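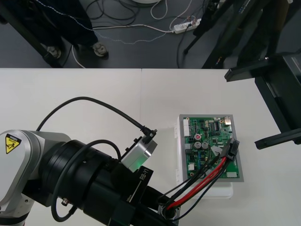 tello_bench
October will make six months since Mostholm put an arm on the controller rework line, and I want to hear how other shops split the work. We used to do 808 boards a month by hand between two benches. Now the arm takes the repeat handling and I do fault finding and sign-off. The boards come to it with the thick red wires and the black ones on their plugs, and the wires are what cause most of my callouts. My pay is the same. My day is a lot more waiting.

Erkero
Same at Ukum, except they cut us from six techs to four. Nobody was fired, people left and were not replaced. I would not call that a split.

marleny.m
I don't agree that it's all bad. My wrists stopped hurting by the second month. I trained on the arm and moved up a grade.

Erkero
Good for you, but how many spots were there at that grade?

marleny.m
Two. Lucero Villanueva got the other one.

tello_bench
We had no training offered at all – the vendor showed the shift lead and he showed us. Did you get yours in paid hours?

marleny.m
Yes, paid. Ask for it in writing before they raise the target. Ours went to 1,000 a month right after.

tello_bench
Ours is going up too. I'll bring it up with the lead.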